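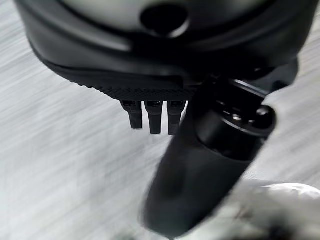
April, bench notes: the walnut dye pot, second go

Started just after 9 this morning, kettle on first, then the dye. I've had the walnut husks soaking in the outside tub for ages and they smell like a pond, so today was the day to get them used up before anyone in the unit complains again.

Fibre is the Nirlow yarn, the undyed stuff we bought far too much of. Weighed out 200 g, wound it into 2 skeins and tied each one in four places. Last time I only tied them in two and spent a whole evening untangling the result (never again!). Scoured it in hot water with a drop of washing-up liquid and left it to sit while I strained the husks.

Straining took forever. The old muslin has a hole in it, so I doubled it over and still got bits through. We do need new muslin – I've put it on the list by the sink, under the rubber gloves, which have been on there since before Christmas.

Liquor looked nearly black in the bucket but it always does. Topped the pot up with rainwater, brought it up slowly over 30 minutes and then put the skeins in wet. No mordant this time, as walnut shouldn't need it, and I wanted to see how it compares with the alum batch from the first go. That one came out a sort of gingery toffee, lovely in the skein and a bit loud once knitted up.

Kept it under a simmer until lunch. The Veltum hotplate still runs hotter than the dial says, so I had it turned right down and was fussing over it the whole time. If you use it, don't trust the number on the front! Put a thermometer in.

Took one skein out at 1 and left the other in the pot to cool. First one is a proper mid brown, greyer than I expected, with a paler patch where one of the ties was too tight. Bother. The ties want to be loose figures of eight, and I knew that.

Saved 700 ml of the liquor in a Brikis jar on the bottom shelf, labelled. I'd like to try it with a splash of iron water on the linen offcuts, and possibly on some of the Gál wool if there's any left in the blue crate. Please don't pour it away, it isn't old coffee.

Still to do: rinse the second skein tomorrow, cut a bit off each for the sample card, scrub the ring off the big pot.

Last updated: April
Contact the workshop | © Dye bench notes | Back to top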